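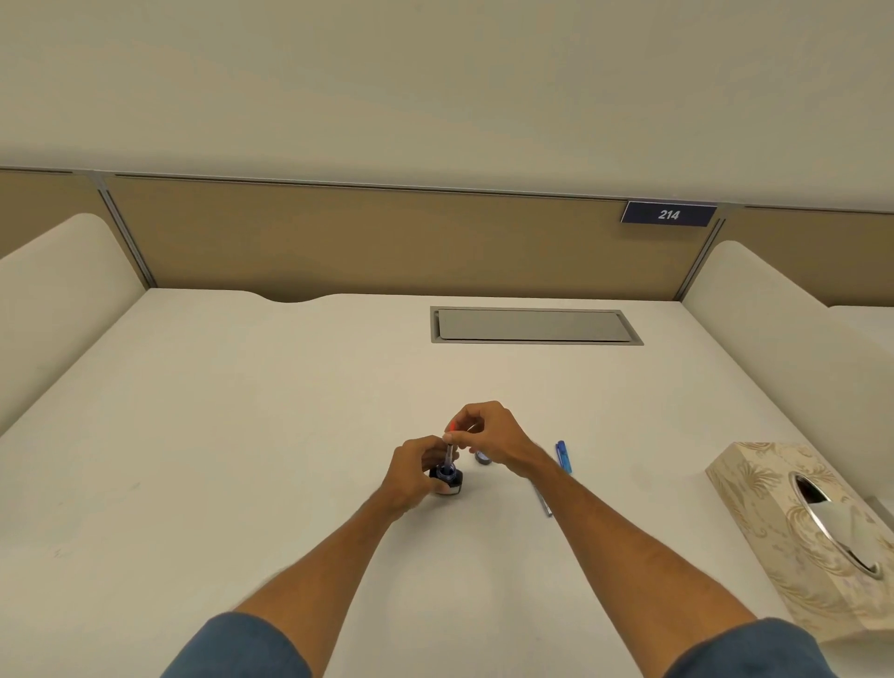 Ohne Sepia könne man ein Projekt über Tinte gar nicht anfangen, meinte Natsumi Arai gleich beim ersten Treffen, und mit Berliner Blau dürfe man auf keinen Fall aufhören. Wir haben dann doch mit Eisengallustinte begonnen, und aus einem geplanten Nachmittag wurde ein halbes Semester!

Projektbericht: Wie alt darf eine Tinte werden?
Hinata Sakai, Hideaki Ogura, Mio Aoki
Betreuung: Hideaki Tsuchiya

Ausgangsfrage

Im Seminar hatten wir Briefe aus dem 18. Jahrhundert in Faksimile gelesen, und bei manchen war die Schrift braun, bei anderen fast schwarz. Wir wollten wissen, woran das liegt und ob man den Unterschied mit einfachen Mitteln nachstellen kann. Eisengallustinte besteht im Kern aus Gerbstoffen (meist aus Galläpfeln), Eisen(II)-sulfat, Gummi arabicum und Wasser. Auf dem Papier ist sie zuerst blass und dunkelt erst nach, wenn das Eisen mit dem Sauerstoff der Luft reagiert. Allein das mit eigenen Augen zu verfolgen, war großartig — man schreibt ein graues Wort, geht Tee holen, und wenn man wiederkommt, ist es deutlich kräftiger.

Vorgehen

Wir haben zwei Tinten angesetzt, eine mit viel und eine mit wenig Eisensulfat, und als Vergleich eine fertige blaue Farbstofftinte genommen. Geschrieben wurde mit Stahlfeder auf zwei Papieren: einem Hadernpapier und einem einfachen Kopierpapier mit 80 Gramm. Insgesamt kamen 60 Streifen zusammen. 15 davon blieben als Kontrolle im Dunkeln in einer Mappe, die übrigen hingen ab September am Südfenster. Die Galläpfel hat Mio im Mörser zerstoßen, was länger dauerte als jeder andere Arbeitsschritt und den Gruppenraum nach Waldboden riechen ließ.

Intern hießen die Tinten Lullska (viel Eisen) und Rornlow (wenig Eisen). Die Namen stammen aus einem Kartenspiel von Hideaki Ogura und haben sich gehalten, auch im Laborbuch.

Ergebnisse

Die Farbstofftinte verblasste am Fenster schnell. Auf dem Kopierpapier waren die dünnen Aufstriche nach einigen Wochen kaum noch zu lesen. Rornlow blieb erstaunlich stabil, ein warmes Dunkelgrau mit leichtem Stich ins Violette. Bei Lullska wurde es richtig spannend: Die Schrift war anfangs die schwärzeste von allen, bekam dann aber braune Ränder, und auf der Rückseite des Kopierpapiers zeichneten sich die Buchstaben ab. Das passt gut zu dem, was in der Restaurierung als Tintenfraß bekannt ist, wobei unser Zeitraum natürlich viel zu kurz ist, um echte Schäden am Papier zu belegen.

Überrascht hat uns das Hadernpapier. Wir hatten erwartet, dass es in allen Fällen besser abschneidet, aber bei der Farbstofftinte war kein Unterschied zu erkennen.

Was wir anders machen würden

Die Farbwerte haben wir nur mit dem Auge und einer selbst gemischten Grauskala beurteilt. Ein Scanner mit festen Einstellungen wäre besser gewesen, und zwar von der ersten Woche an. Auch der Federdruck schwankt stark — Hinata schreibt viel fester als Mio, und das sieht man an jedem zweiten Streifen. Beim nächsten Durchgang soll eine Person alles schreiben.

Offen ist noch der pH-Wert. Hideaki Tsuchiya hat uns Indikatorstreifen bestellt, und die Reste von Lullska stehen verschlossen im Schrank. Sepia kommt auch noch dran, Natsumi!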